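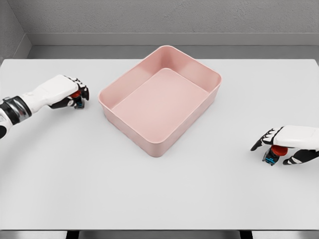
Govstead food co-op to move into former shoe shop

By Wiebke Görtz
Oct 4, 2021

GOVSTEAD – The Govstead food co-op will leave the church hall it has used for the past 6 years and move into the former Pappas shoe shop on the corner of Mill Street, after its members voted for the plan at their autumn meeting.

The lease was signed last week and runs for six years. The co-op expects to close its stall in the church hall at the end of January and to open in the new premises in February, once a cold store and a new back door have been put in.

The shoe shop has stood empty since the Pappas family retired from the business. It was offered first to a chain of bakeries, which looked at the building twice and then took a unit by the station instead. The owners of the building then approached the co-op, whose members had been asking for a permanent shop for a long time.

"We have been packing everything away each evening and getting it all out again the next morning," said Azadeh Moradi, who chairs the co-op. "People put up with it because they liked what we sold, but you can't keep cheese properly in a church hall, and you can't ask a baker to deliver to a car park in the rain."

The co-op sells fruit, vegetables, flour, beans and other dry goods, most of it from farms within a short drive of the town. Members pay a yearly fee and get a lower price at the till. Anyone else can shop there at the full price, and that will stay the same after the move. The fee will also stay as it is until the end of next year, when the members will look at it again.

Opening hours will be longer. The hall is free for only three mornings a week, and the co-op has had to give up its place whenever there was a funeral or a school concert. In the new shop it plans to open from eight in the morning until six in the evening on every day but one, with a later closing time before public holidays.

The plan had its critics. At the meeting several members spoke against the rent, which is more than double what the co-op pays now, and asked what would happen if sales did not rise. A proposal to wait another year and look for somewhere cheaper was put to the vote and lost. The main proposal was then passed by a clear majority.

Lefteris Tsoukalas, a member who voted to wait, said he would go on shopping at the co-op whatever happened. "I think the building is too big for us," he said. "There is a whole upper floor that we have no use for, and we will be heating it. But the decision has been made and I hope I am wrong."

Moradi said the upper floor would be let. Talks are under way with a bookkeeper who wants two of the rooms, and the third could be used for meetings and cooking classes. If all the rooms are let, she said, the co-op's own share of the rent would be close to what it budgeted for at the start of the year.

The building work is being done by Ekeck, a local firm that also fitted out the dental surgery further down Mill Street. The old shelving along the side wall will be kept, as will the long wooden counter, which dates from the time before the shoe shop, when the ground floor was a draper's. The carpet is being taken up. The tiles underneath are in good order near the window but badly broken towards the back, where a water pipe was once laid across the floor, and that part will be covered with new tiles in a similar colour.

The council has given permission for a new sign above the door and for a cycle rack on the pavement, but has turned down a request for a loading bay at the front. Deliveries will have to come in by the yard behind the building, which is shared with two neighbouring shops. Panagiotis Vasilakis, who runs the hardware shop next door, said he had no objection as long as the gate was kept clear before nine.

"I have my own lorry coming in then," he said. "After that they can have the yard to themselves. It will be good to have the lights on in there again. A dark window next to yours does you no favours in winter."

Farmers who supply the co-op have also welcomed the move. Nestor Soriano, who grows potatoes, leeks and cabbages at Hultetti, north of the town, said the cold store would make the biggest difference to him. At present he drives in on each of the three mornings with only as much as he thinks will sell, and takes the rest home again at noon.

"With a cold store I can bring in one full load and leave it," he said. "That saves me two trips a week, and the price of diesel being what it is, I will notice that." He is also planning to sow more salad in the spring, something he has avoided up to now as it did not keep well in the hall.

To help pay for the cold store the co-op is asking members for loans of 200 each, to be paid back without interest over three years. Those who do not want to lend money can sign up for painting and cleaning, which will begin as soon as the tiles are finished. Lists for both are at the till in the church hall.

The parish has said it will not look for another regular user for the hall mornings straight away. A parent and toddler group has asked about one of them, and the parish office will take other requests in writing until the end of the year.

Members can see the drawings of the new shop at the till during opening hours. The co-op will trade as normal in the church hall until the move – apart from the week between Christmas and New Year, when the hall is closed.

Recent items

Mill Street water main to be replaced in two stages
Library to lend sewing machines
Hultetti road closed overnight for resurfacing
Evening bus to the station to run until spring
Govstead swimming club looks for new coach
Apple day moved to the school field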